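Feb 10, 2024

The linen drawer, finally

My mother ironed everything. Pillowcases, dish towels, my father's handkerchiefs, even the rags she used on the windows, and she did it on a folded blanket at the end of the kitchen table with the radio going. I inherited the blanket and none of the discipline, so for years my own kitchen linens have lived in one deep drawer that you had to lean on with your hip to close.

Well, last week it stopped closing at all. A corner of something had worked its way down behind the runner, and when I yanked on it (I know, I know) the whole front came off in my hands. So I made a pot of tea and tipped the lot out onto the floor, and there went my afternoon.

I found 17 dish towels, which surprised me, and 18 napkins, which surprised me more, as I would have sworn we owned six. One was from the lunch my friend Souad Benmoussa gave when she moved into her apartment in August, and I must have carried it home in my bag with the leftover almond cake. I called her to confess and we ended up talking for an hour, mostly about her knees.
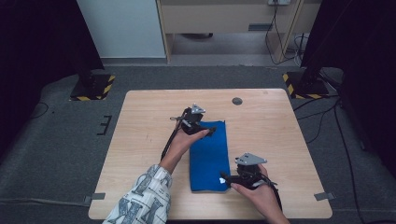 Royal blue, still a little wrinkled, laid out lengthwise.

I've always been fond of blue in a kitchen. My mother's best set was blue, a deep one that faded over the years to the color of old jeans, and she kept using it long after the hems gave out — company or no company. I still have two of them. They're thin as tissue now and they dry a wine glass better than anything I've ever bought new.

My folding method, for what it's worth, is the one she taught me: in half the long way, in half again, then thirds, and stood up on edge in the drawer like files. I used to stack them flat and only ever touched the top three. Standing up, they all get a turn, and the cherry-print one I'd forgotten about has been out twice already.

The drawer front is still off, by the way. Wael Helmy from down the street is coming over with his wood glue, and I've promised him soup.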